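Two-arm bench – pre-power safety check, with comments
Tirnberg shared workshop, bench 4. Done 8th May before the first two-arm run. Numora build. 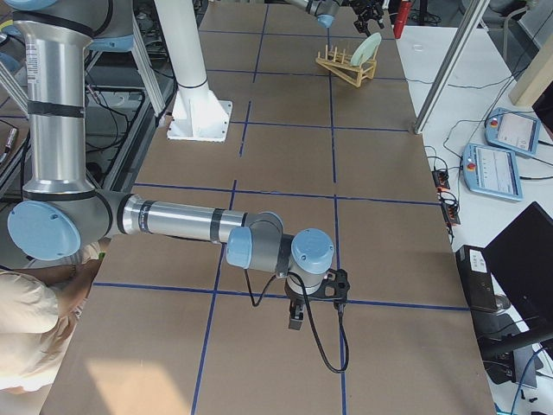 Bench 4 during the check. Near arm, far arm, pendants on the side table.

Marks used: OK / FIX / WATCH / N/A. Comments are mine, typed up from pencil notes so excuse the spelling. Anything marked FIX has to be closed before both arms get power together. One arm at a time is fine for now, slow mode only.

1. TABLE AND SURFACE

1.1 Tabletop steady, no rock when pushed from the side – OK
Pushed hard at all the corners. Feet are snug. Recheck after the first full day of running.

1.2 Cardboard cover flat, no lifted edges – WATCH
Fine in the middle. One seam wants to curl on the long side. Pressed down again. If it lifts a second time replace the sheet, don't pile on more tape.

1.3 Tape grid intact and readable – OK
Dark blue tape, both directions. Grid is what we use for placing things so do not move a strip without redoing the sheet in the Numora folder. Somebody asked if the lines are to scale. They are to our scale, see sheet.

1.4 Loose items off the work surface – OK
Only the dish rack and plate left on, they're part of the job. Screws, bit holders, coffee, all off. Keep it that way.

1.5 Drinks and bottles away from the table – FIX
Red bottle standing just past the far edge. Too close to where the far arm works. Goes on the shelf by the sink, not "a bit further over".

2. MOUNTING

2.1 Pedestal base plate bolts – OK
White pedestal, square plate with the gussets. Torque marks line up on every bolt. Paint pen is in the red drawer if you have to redo one.

2.2 Gussets, look for cracks in the paint – OK
Nothing. Used a flashlight. Clean.

2.3 Far arm mount – OK
Same test, wrench on each bolt. One took a hair of a turn, remarked it. Will look at that one again in June with the full strip-down.

2.4 Aluminum post by the side table – WATCH
Post is fine on its own but people lean on it. Don't. If it shifts tell whoever is running the bench.

3. ARMS

3.1 Joint caps seated, no gaps – OK
Light blue caps, went over them all with a fingernail. One on the near arm wrist felt a little proud, pushed it home, clicked.

3.2 Straps on the upper link – OK
Black bands, snug, no sharp ends. Trim any new zip ties flush. I have the scratch on my wrist to prove the last ones weren't.

3.3 Sticker on upper link readable – OK
Leave it on. It's how we tell the arms apart in the log.

3.4 Brakes hold with drive off – OK
Each arm checked alone, arm out long, drive off, watched the grid under the gripper for drift. No drift I could see. Do it again after any payload change.

3.5 Joint limits set in software – FIX
Near arm done. Far arm still on defaults. Needs limits so it can't swing back over the side table. Shen controller profile has a slot for this, nobody filled it in.

3.6 Shared zone between arms – FIX
Biggest item on the list. Right now either arm can be sent into the middle while the other one is there. Until the interlock is written: one arm parks before the other one moves, and the person driving says it out loud. Park pose is saved as 511 on the near arm and 535 on the far arm. Do not renumber them.

4. GRIPPERS

4.1 Near gripper, two-finger, fingers tight – OK
Both fingers wiggled, no play. Pads have some life left.

4.2 Cable at the near wrist – WATCH
Cable loops down from the wrist past the gripper and back up. Loop hangs lower than I'd like. Won't snag on an empty table but will find the rack pegs sooner or later. Needs a clip or a shorter loop. Leave enough slack for full wrist turn, test by hand first.

4.3 Far gripper, fingers open and close evenly – OK
Ran it slow. Bit of a squeek on closing. Not a safety thing but write it down if it gets louder.

4.4 Grip force turned down for dishes – OK
Limit is in the Pimby job file, not on the pendant. If you load another job you lose it. Check the file name before you press run!

4.5 Power loss with something in the grip – N/A
Not tested yet. Will do it over a folded towel with the plastic cup before anyone tries it with a plate.

5. RACK AND PLATE

5.1 Rack in its spot – OK
Wooden dowel rack, far right corner. Check that it sits inside its own box on the grid. If it's off the line the far arm comes down in the wrong place.

5.2 Rack can't slide – FIX
It just sits on the cardboard. One nudge and it walks. Two small stops taped or screwed down, low enough that the gripper clears them.

5.3 Pegs sound, no splinters – OK
Ran a rag over them. Rag came away in one piece.

5.4 Plate free of chips – OK
Mint one is good. Throw out any plate that gets dropped, even if it looks fine.

6. EMERGENCY STOPS

6.1 Stop button on each pendant – OK
Pressed both, each with its own arm moving slow. Stopped every time. Reset needs the twist and then the screen confirm, which is how we want it.

6.2 One stop kills both arms – FIX
It does not. Each pendant only stops its own arm. Not good enough for two-arm running. Need a common stop wired in on the long side where people actually stand. Part is on order, line 675 in the parts sheet.

6.3 Pendants within reach of the driver – WATCH
Both on the white side table, both facing the work, good. But they're on the same side, so anyone working on the opposite side has nothing. Rule until 6.2 is closed: two people, one stays at the pendants and does nothing else.

6.4 Pendants easy to tell apart – FIX
Same color, same shape. I picked up the wrong one during this check. Colored tape and a big NEAR / FAR on each, tonight.

7. POWER AND CABLES

7.1 Power strip load – WATCH
Strip at the table edge is crowded. Added up the labels on the adapters, comes to 400 W without the controllers, which have thier own feed. Within limits but it's full. No more plugs. If you need to charge something go find a wall.

7.2 Strip fixed down – FIX
Screw it under the side table instead of on the edge where it gets elbowed.

7.3 Pendant cables tidy – FIX
Black cables wandering all over the white top. Easy to hook with a sleeve and drag a pendant onto the floor. Velcro in two places, leave some length for picking the pendant up.

7.4 Black control box vents clear – OK
Monitor sits close to it. Vents still open, checked by hand, no hot spots. Don't shove the monitor back any further.

7.5 Blue cable run – OK
No pinch points that I found. Keep chair wheels off it.

7.6 Cables on the shelf side – WATCH
A tangle. Everything there is off the floor and away from the arm so it passes, but tracing a fault in that mess is going to be miserable. Half a day's job, put it on the June list.

8. PEOPLE

8.1 No hands over the table with drive on – WATCH
Hands under the near arm only when that arm is off and you've checked it's off. Say "hands in", say "hands out". Feels silly, do it anyway.

8.2 Sleeves, hair, lanyards – OK
Tie back, tuck in. Badges off.

8.3 Floor clear on both long sides – OK
Swept. Moved a stool and a box of offcuts.

8.4 Lighting – OK
Plenty. Glare on the cardboard at one end, doesn't bother the arms, might bother you. Pull the blind if you can't read the tape.

8.5 Bystander line on the floor – FIX
Not there yet. Other benches use yellow tape so we'll use yellow.

OPEN BEFORE TWO-ARM RUN
1.5 bottle
3.5 far arm limits
3.6 shared zone
5.2 rack stops
6.2 common stop – waiting on part
6.4 label pendants
7.2 strip
7.3 pendant cables
8.5 floor line

Bottle, labels and velcro are ten minute jobs, no excuse. 3.6 and 6.2 are the real ones and the run doesn't happen without them – I don't care how good the demo looks.

Next check when the part for 6.2 is in. Use a fresh copy of this list, don't write over mine.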